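Notebook, Tusa bench, November
Entry by Lucian Barbu. Canan Sönmez read it over and added two notes near the end.

Left gripper not closing fully, second occurrence

Started at 9:40 with the pair of hand-held grippers on the Tusa bench. Plan was to finish the lamp pickups and move on to the bottle set after lunch. We got through most of the lamp work and none of the bottles.

The fault, as logged by Canan at 10:15: the left unit reads closed on the width trace but the pads are not touching. She noticed because the lamp slid out when she lifted it. She had it by the base, squeezed the trigger all the way, felt the stop, and the lamp stayed on the table. She tried again with the same result. The right unit picked up the same lamp at the same spot with no trouble.

Same symptom I wrote up last month on the Varkumden jig, where I put it down to a tired return spring, swapped the spring and closed the ticket. That was wrong, or at least it was only part of it. Reopened the ticket.

What we checked first

Trigger travel. Both units measured from the rest position to the hard stop. No difference I could see with calipers.

Pads. Took both off the left unit, wiped them with alcohol, looked at the mesh under the ring light. Some wear on the outer corner of one pad. Not enough to explain a gap. Put them back and torqued the screws to the usual setting.

Marker. Our width reading comes from the marker tracking, so a loose marker plate would give a wrong number even with a healthy linkage. Pressed on it from each side. No play. Reprinted it anyway and the reading did not change.

Spring. The one I put in last month. Pulled it, compared it with a new one from the bag, same free length. Put it back.

At this point it was nearly noon and we had ruled out everything cheap.

Running them side by side

After lunch we ran the two units together, Canan holding both, me at the laptop watching the width traces. Lamp on the white table by the brick wall, same place as the morning. The idea was to keep everything the same and only compare the closing end of the stroke.

The right trace comes down smooth and flattens out at the bottom. The left one comes down smooth, then has a small step just before the end, then flattens out. The step is easy to miss if the plot is zoomed out, and last month I had it zoomed out. With the trace stretched you can see it on every single close. I went back to last month's logs and it is there too, smaller.

We kept going until we had 30 closes on each unit with no object and 20 on each with the lamp base. The step shows on all the left ones. Lamp or no lamp makes no difference, so it is not load.

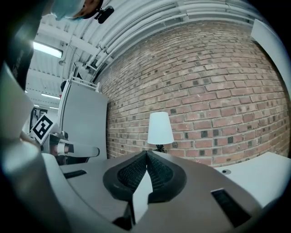
Teardown of the left unit

Opened the housing at 2:30. Battery out first. There is no motor in these but the encoder board stays live if you leave the pack in, and I have shorted one with a screwdriver before.

The linkage looked fine from the top. The problem is underneath, at the slider that carries the finger mount. The slider runs on a printed rail, and the last few millimeters of the rail have a raised burr on the inner edge. When the slider gets there it rides up on the burr, tips a little, and jams against the housing. Trigger feels like it has hit the stop. It has hit something, but it is not the stop.

The tipping also explains the width reading. The marker goes with the slider, so when the slider tips, the marker tips, and the tracker reads the tilted marker as a slightly closer one. The number comes out near zero while the fingers are still open. So we had a mechanical fault and a sensing fault covering for each other, and that is why the software check never tripped.

There was fine gray dust in the bottom of the housing. It is rail material. I bagged it and labeled it.

Cause

The rail is from the second Vollus print batch. The counter on the left unit was at 2,226 closes when we opened it. The drawing says to inspect the rail at 4,000. I wrote that number from the first batch, which was a harder material, and did not change it when we switched. The right unit still has a first batch rail, and its slider runs clean.

What we did

Cut the burr back with a blade, then went over the edge with fine paper, then blew the housing out. Slider now travels to the real stop by hand with no tilt. Reassembled and ran it again at the bench. No step in the trace. Picked up the lamp by the base and it held.

This is a patch. The rail is softer than it should be and the burr will grow back. Left unit gets a first batch rail as soon as Tudose can send one. Until then it is tagged yellow: bench use only, no glass.

Safety part

The bottle set was next on the list. If the left unit had gone on to that with a false closed reading, we would have been lifting glass with fingers that were not gripping it, at chest height, over a hard floor. The lamp is light and it only had a short way to go. I want this written down as a near miss and I have filed it as one.

Canan's note: the trigger did feel different to me before the first slip, a bit gritty near the end. I did not say anything as I thought it was the new glove. Anyone who feels grit at the end of the stroke should stop and say so.

Canan's second note: the closed check needs to look at marker tilt as well as width. Tilt is already in the tracker output, we just throw it away. I can add it tomorrow morning. Threshold to be set from today's right unit runs.

Data

All left unit recordings from today before the repair are marked bad width. Do not delete them, the video is still good. Last month's Varkumden recordings need the same treatment from the rail swap onward. I have started on those and am partway through the second folder. The sheet has a column for it now, "w_bad", yes or blank.

To do

Ask Tudose for two first batch rails, plus two spares if they have them.
Change the inspection interval on the drawing. Half the present value until we know more.
Open the other units with second batch rails and look at the inner edge. There should be a list in the parts drawer.
Canan: tilt check in the closed test.
Lucian: finish marking the Varkumden folders.
Bottle set stays on hold until the rail is in.

Stopped at 5:50. Left unit is in the tray with the yellow tag, screws are in, battery is out and on the charger.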